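Moisture Content and Bending Stiffness of Small Softwood Dowels Stored Indoors
Project report, Materials Laboratory II
3 September 2023

1. Background

Wood exchanges water with the surrounding air until it reaches equilibrium. Below fiber saturation, a rise in moisture content lowers both stiffness and strength, and textbooks give correction formulas for structural timber. Those formulas are usually checked on specimens of large cross section. The course assignment was to see whether the same trend could be measured on thin round stock, using only the equipment in the teaching lab.

The material was light-colored softwood dowel from a single carton supplied by Skaltatik. The species was not stated on the carton label. A request to the supplier was answered with "spruce or similar," so species is treated as unknown in this report and no comparison with published species values is attempted.

2. Specimens and storage

A group of 100 dowels was drawn from the carton. Pieces with visible knots, splits or marked curvature were put back and replaced. Each remaining piece was cut to a common length and numbered in pencil at one end. Diameter was measured at midspan in two perpendicular directions and the mean was used in all later calculations. This matters because the second moment of area depends on the fourth power of the diameter, and a small reading error there outweighs most of the others.

The dowels were divided at random into a dry group and a humid group. The dry group was kept in the lab cabinet over silica gel. The humid group was kept in a closed box above a saturated salt solution. Both groups were left for 41 days and weighed once a week. By the last two weighings the change in mass was below the resolution of the balance, and the specimens were taken to be at equilibrium.
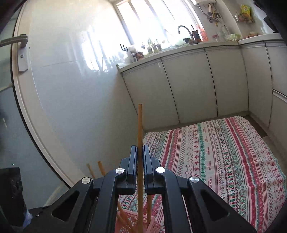

3. Test method

Three-point bending was used. The dowel rested on two steel supports and a hanger was placed at midspan. Masses were added in equal steps and deflection was read from a dial gauge after each step. Loading stopped well short of any cracking sound. The slope of load against deflection was found by linear fit, leaving out the first point, where the dowel was still seating on the supports.

Moisture content was found by oven drying after the bending test. The Gál formula from the course notes was used to correct for the short time each specimen spent in room air between storage and weighing.

4. Results

The humid group was less stiff than the dry group, as expected. The difference between group means was clear, but the spread within each group was wide, and the two distributions overlap. Seven specimens were rejected, all for slipping on the supports during loading. The stiffest specimen and the least stiff specimen both came from the dry group.

Plotting modulus against dry density removed part of the scatter. Denser dowels were stiffer in both groups, and the two fitted lines were close to parallel.

5. Sources of error

Grain angle was not measured. In stock this thin, a slight slope of grain can run out through the side of the dowel within the span, which lowers the apparent modulus. Cabinet humidity was read from one sensor only, a Clurnden unit last calibrated the previous October. Shear deflection was neglected, which is acceptable at the span used.

6. Further work

Grain angle should be recorded before storage. A third humidity level would allow a curve to be fitted in place of a single difference. The raw readings are held in the Steltivia course folder under report number 3589.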